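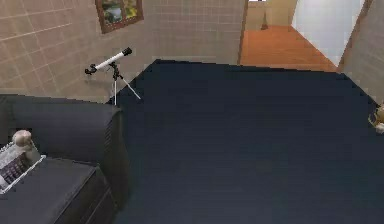

Bilgin has put its home simulation package on sale, opening up a tool that had been limited to a handful of research labs since last year.

The package, called Lollow, gives robot developers a set of furnished virtual homes in which to try out a household machine before it goes anywhere near a real one. The first release has six homes, each with a living area, a hallway and at least one bathroom. Customers can move the furniture, swap floor coverings and scatter household items through the rooms.

The robot used in Bilgin's own runs is a mobile model with an arm, and it carries a square black-and-white marker so that its position can be checked against the virtual cameras. Buyers can load their own robot in its place, provided they have a working model file for it.

Cường Cù, who heads the Lollow team, said most early users began with tidying jobs.

"They want to know if the robot can find a toy on a couch, get through a doorway and put something down in another room," he said. "It sounds simple. A lot of the failures we see are in the doorways."

Bathrooms have been the second most requested setting, he said. The rooms are small, the fixtures are fixed in place, and a robot with a wide base has few ways to turn. 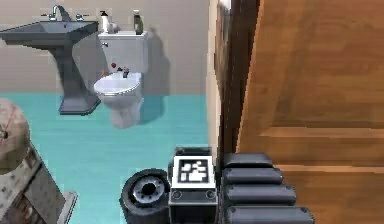
A bathroom in one of the Lollow homes, with the robot's marker and arm segments in the foreground.

Festen, a service robot maker based in Gurnby, was among the labs and companies given early access. It used the package for four months while working on a machine meant to fetch and carry for people with limited mobility. The company said the software cut down the time its staff spent resetting rooms by hand between trials, but that soft items such as cushions and towels still behaved stiffly when picked up.

Bilgin said a fix for soft items was planned for the next update, due in November. The same update will add stairs and a laundry.

Lollow is sold as a yearly licence, priced by the number of people using it. Teams of up to five pay the lowest rate, and universities get a discount on all tiers. A trial version with two of the homes can be downloaded at no cost and runs for a month. Recording of camera views and arm movements is included in the paid licence and switched off in the trial.

The package needs a desktop computer with a recent graphics card. Bilgin does not offer a hosted version, although Cù said the company had been asked for one by smaller customers and was looking at the cost.

Phone and email support is available during business hours, with the phone line closing at 4 pm.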